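The spreadsheet for the second arm has been open since November, and it is still wrong. I budgeted the way everyone told me to: arm, gripper, controller, shipping. That covered 63 percent of what we ended up spending on the first one.

The rest went to small stuff. Cables. Brackets. Spare fingertips at 22 dollars a pair, which wear faster than Flastholm says they do. A table that could be drilled. And props, which had no line at all in the first version of the sheet.
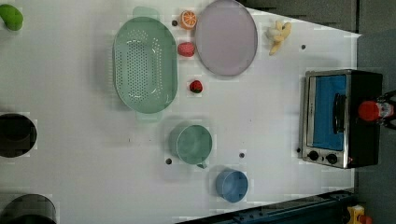
Negin Zamani handles purchasing for us, and her rule is to add 20 percent for anything that has to bolt to something else. I argued with her over that. I was wrong -- the Druson mount alone took two orders, the first with the wrong hole spacing.

Two quotes are in hand for the new arm. Vonwood is cheaper up front but charges separately for the support contract. Liepiņa includes a year of support and wants half the money at order. Over three years the difference is 300 dollars, so I have stopped comparing prices and started comparing lead times.

Play dishes and toy food are cheap enough to buy in duplicate, and I now do. A lost strawberry should not hold up an afternoon.

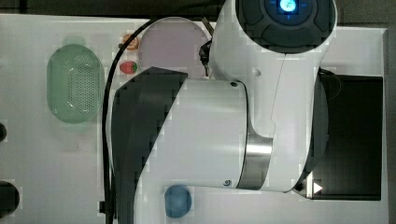 *Arm over the table, with the colander, the pink plate and the strawberry.*

Still missing from the sheet: cable management. I have it as one line with no number in it. Negin wants a number before she sends anything out, so tomorrow morning I will measure the runs and price the sleeves.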